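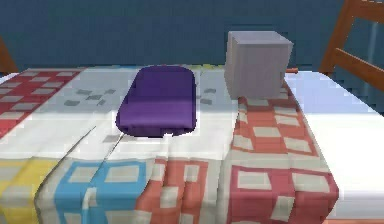
Purple folded cloth on the patchwork table covering.

Lau Textile Group — minutes of the November meeting

Present: Marina Raptis (chair), Martti Jääskeläinen, Vilja Ruotsalainen, Nelli Kettunen (minutes) and 18 other members
Apologies: Kauko Juntunen
The meeting opened at 7 pm.

1. Minutes of the last meeting
Agreed, with one correction. The wool order came to 35 skeins.

2. Winter sale
The sale will be held in the lower hall at Killus. Martti has the key and will open up at 8 am. There are 22 tables. Members wanting one should tell Vilja by Wednesday. Table rent stays as it was last year. Nelli asked if two people could share a table and this was agreed, provided both names are on the list.

3. Dye workshop
Vilja reported that Ilirard can supply the madder but not the weld. Marina will try Sustico. The workshop will go ahead with madder and onion skins if no weld is found. Members are to bring their own gloves and a jar with a lid.

4. Loom repair
The big loom still has a cracked treadle. Kauko sent word that he can fit a new one before the sale but needs help lifting the frame. Martti offered. Spending of up to 300 euros was approved — anything over that comes back to the meeting.

5. Library
Three books are still out from the spring. Nelli will write to the borrowers.

6. Any other business
Marina asked that the iron be unplugged at the wall after use. The side door sticks in damp weather and Martti will plane it.

The meeting closed at 8.40 pm. Next meeting in the upstairs room, same time. Vilja to bring coffee.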